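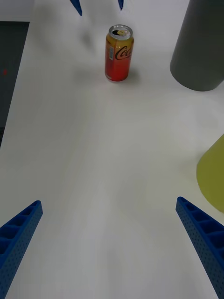 Section 6: Recording demonstrations

6.1 Scope of this section

This section sets out how to record demonstrations on the Wirnix two-arm station using the Fullotetti recording software. It applies to tabletop tasks carried out with the standard ribbed fingers and the wrist cameras. Installation of the arms is dealt with in Section 3 and camera alignment in Section 5. Both must be complete before any recording is made.

A demonstration is one full performance of a task by a trained operator, from the start position to the end position, together with the camera views and joint readings taken during it. Demonstrations are the only material from which the learning system draws its behaviour. Faults in the recordings will be carried into the trained model and cannot be removed later by adjusting the training settings.

6.2 Before the session

1. Confirm that the station log shows a completed daily check. Do not begin a session on a station whose check is missing or unsigned.

2. Switch on the control cabinet and wait for the steady green light. Then switch on the recording computer.

3. Open the recording software and select the station from the list. Both arms and all wrist cameras should be shown as connected.

4. Wipe the table with a dry, lint-free cloth. Remove tools, cups, tape and papers that do not belong to the task.

5. Inspect the fingers of each gripper. The ribs must be whole and the dotted outer faces free of cuts. Replace a finger that has a split rib, following the procedure in Section 4.

6. Clean the wrist camera lenses with the cloth supplied. Do not use table cleaner on a lens.

7. Set the room lighting to the level recorded on the task sheet and close the blinds. Lighting is to remain the same for the whole session unless the task sheet calls for variation.

Caution: Keep hands and loose clothing clear of the table whenever the arms are powered. The emergency stop must be within reach of the operator and of any second person present.

6.3 Checking the wrist camera view

Each wrist camera looks along the fingers towards the table. The view should be checked at the start of every session and again after any finger has been changed.

1. Move the arm to its ready position with the gripper fully open.

2. Look at the live view. Both fingers should enter from the lower corners and lean inwards, with clear table between them.

3. Place the task object on the table ahead of the fingers. The whole object should be visible, including its top. With a drink can, the pull tab should be easy to make out.

4. Close the gripper slowly. The finger tips should meet near the middle line of the view. If they meet to one side, repeat the alignment in Section 5.

5. Repeat for the other arm.

Note: It is normal for the finger tips of the opposite arm to appear at the far side of the view. They should not be hidden by tape or screens. The model will meet the same view when it is running and must have met it in training.

Note: Slight blur over the table close to the camera is acceptable. Blur on the task object when the arm is at rest is not, and the focus must be reset before recording.

6.4 Placing the objects

The task sheet names the main object, the other objects that may stand on the table, and the area in which each may be placed. The following rules apply to all tasks.

1. Place the main object within the reach of the arm named on the task sheet. Change its position and the direction it faces between demonstrations. A printed can, for instance, should be turned so that the lettering and the barcode are seen at different angles over the session.

2. Place the other objects as directed. They may stand partly outside the wrist camera view.

3. Do not place any object where it blocks the only safe path of the arm to the main object.

4. Do not mark start positions on the table with pen or coloured tape. The learning system may come to rely on the marks.

5. Where a task uses drink cans, use the kind stated on the task sheet, empty or full as directed. Do not change from one to the other during a session. The weight affects the readings taken from the arm.

Caution: Full cans must not be gripped above force level 2. A punctured can will spray liquid over the arm joints and the lenses. Should this occur, press the emergency stop, isolate the station at the wall and follow the spill procedure in Section 9.

6.5 Recording a demonstration

1. Enter the task code and the operator code. The software will not record until both have been accepted.

2. Take hold of the hand controllers and press both side buttons to link them to the arms. Move each controller a short distance and confirm that the correct arm follows.

3. Return the arms to the ready position.

4. Press Record. Wait for the tone before moving.

5. Carry out the task at a steady pace. Approach the object in one smooth movement, with the fingers open wide enough to pass on either side of it. Avoid stopping in mid-air to consider the next step. Long pauses teach the model to pause.

6. Close the fingers evenly. If the object slips, try again once within the same recording. A single recovery is useful material and should be kept.

7. Complete the task and release the object fully.

8. Move the arms back to the ready position and press Stop.

9. Mark the recording as Good, Recovered or Failed. Use Recovered where a second attempt was needed and the task was then completed. Use Failed where the task was not completed for any reason.

10. Reset the table in accordance with 6.4 and begin the next demonstration.

Each recording may last no longer than 33 seconds. The software stops at that limit and marks the recording as Failed. If this happens repeatedly, the task should be returned to the task author for division into shorter parts.

Note: Failed recordings are not to be deleted at the station. They are set aside automatically and may be used for other purposes.

6.6 Operator breaks

Operators shall take a break after every 11 demonstrations. The software shows a reminder, and recording is held until the reminder has been cleared. Tired operators tend to shorten the approach and to grip too early, and these habits are difficult to find afterwards.

When the operator changes, the new operator must enter a fresh code and repeat the checks in 6.3. Two operators may not share a code.

6.7 Number of demonstrations required

A standard single-object task requires 650 recordings marked Good or Recovered. A task in which an object is passed from one arm to the other requires 1648. Lower numbers may be agreed in writing for trial work, but a model trained on them must not be released for use outside the test area.

The count displayed in the software includes only recordings that have passed the automatic check. It may therefore fall slightly after a session has been uploaded.

6.8 Review and upload

1. At the end of the session, open the Review page. Play back the first recording, the last recording and any that carry a yellow flag.

2. Check that all camera views run for the full length of the recording and that they keep time with each other. The moment at which the fingers touch the object should agree in every view.

3. Check that no person's face appears in any view. Recordings that show a face must be flagged and withheld from upload.

4. Correct any wrong marks. A reason must be entered for each change.

5. Select Upload and leave the computer switched on until the store reports that the session is complete. Sessions are held on the Nivaria store under the task code.

6. Move both arms to the parked position, switch off the control cabinet and sign the station log.

Caution: Do not disconnect the network cable during upload. An interrupted session must be sent again in full.

6.9 Common faults

Camera view frozen. Stop recording and reseat the camera cable at the wrist. If the view does not return, restart the recording computer. Mark the affected recording as Failed.

Arm does not follow the controller. Release both side buttons, return the controller to its cradle and link again. Do not force the arm by hand while it is powered.

Object colours appear to shift during the session. Check that automatic colour balance is switched off in the camera settings and that the blinds have remained closed.

Fingers slip on smooth objects. Clean the inner faces of the fingers with a damp cloth and allow them to dry. If slipping continues, fit a new pair of fingers.

Automatic check rejects most recordings. The clocks of the two arms are probably out of step. Run the clock procedure in Section 5, then record one short trial before continuing.

Faults not listed in this section should be reported to Pichler support, giving the station number, the task code and the time of the recording concerned.

Section 6 last revised 12 November 2023.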